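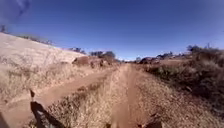 Race Office Diary
4 Dec 2019

The office opened at the usual hour and the day was given over almost entirely to the Vonville Raft Race. The entry book closed last night with 66 crews on it. The last form through the door came from the Halvorsen works, which has entered a crew in the open class for the first time since the course was moved upstream of the weir. The form was complete apart from the signature of the second paddler, and a note has been sent asking for it by the end of the week.

Mr Lunde attended in the morning to go through the start order. The previous arrangement, under which crews were sent off in a single line according to the date of entry, produced a long wait for those at the back and a good deal of bumping at the first bend. It was agreed that the open class will go in waves of six, with seven minutes between waves, and that the family class will follow after a clear interval. Mr Lunde would have preferred a shorter gap. The point was discussed at some length and he has asked that his view be recorded, which is hereby done.

The draft rules for craft were read through again. Three matters remained open from the last sitting.

The first was the use of sealed drums. These are permitted as before, provided that they have been rinsed and the caps taped. Crews who obtain drums from a farm or garage must say on the form what the drums last held. Two forms are silent on this and will be returned.

The second was the question of sails, raised by letter from Mr Fülöp. His crew wishes to carry a bedsheet on a pole. The rules as they stand say that craft must be moved by the crew's own effort or by the current, and the office takes the view that a bedsheet is neither. Mr Fülöp was telephoned before lunch. He was courteous about it and asked whether the sheet could be carried as decoration if it was sewn shut at the bottom. This has been allowed, subject to inspection on the bank.

The third was the height limit. Mr Villanueva, who will be inspecting, reported that the footbridge at Urkia has less room under it than the printed course notes say. The notes were copied from an earlier year when the river was lower. A revised figure will be taken on site and sent to every crew captain. Until then the notes on the website have been marked as withdrawn – the page was changed at noon and checked from a second machine.

In the afternoon there was a meeting about safety boats. Asto Canoe Club has confirmed three boats with crews, and these will be placed at the start, at the Urkia bend and below the footbridge. Mr Lindqvist spoke for the club. He asked that the boats be given a proper channel on the radio this time and not made to share with the car park, a request to which no objection could reasonably be raised. He asked also that the finish rope be a bright colour and fixed at both ends before the first wave is released. Both points have been added to the running sheet under his name.

There was some talk of what should happen if the river is high on the day. The existing rule gives the decision to the race officer alone, to be made at the start line. Mr Lindqvist considers that too late, as crews from outside Vonville will by then have loaded and driven. The office is inclined to agree. A form of words has been drafted under which a first decision is given the evening before and a final one at the start line. It will be put to Mr Lunde when he is next in.

Mr Ambrose called with the proofs of the programme. The map has been redrawn and is much clearer than the old one, although the arrow for the spectators' path points into the water and must be turned round. The class list on the back page left out the under-sixteens altogether. Both errors were marked and the proofs went back with him. He expects to have clean copies by Friday. The office thanked him for the care taken with the lettering of crew names, several of which are long and one of which had to be read aloud twice before anyone would agree to print it.

The prizes were looked out of the store cupboard. The open class cup is in good order. The shield for best-dressed craft has lost one of its small plates and will need to go to the engraver in any case, last year's winners never having been added. The box of medals for the family class is short, and an order was written out but not yet sent, the price having gone up.

Letters answered: parking for trailers, dogs on rafts (not permitted), changing tents, and whether a crew may replace a paddler after entry closes (it may, up to the safety briefing, on the proper slip).

Carried over to tomorrow: Halvorsen signature, drum forms, footbridge measurement with Mr Villanueva, medals order, reply to the landowner about the gate at the take-out point. The key to the boat store was returned at five and is on its hook.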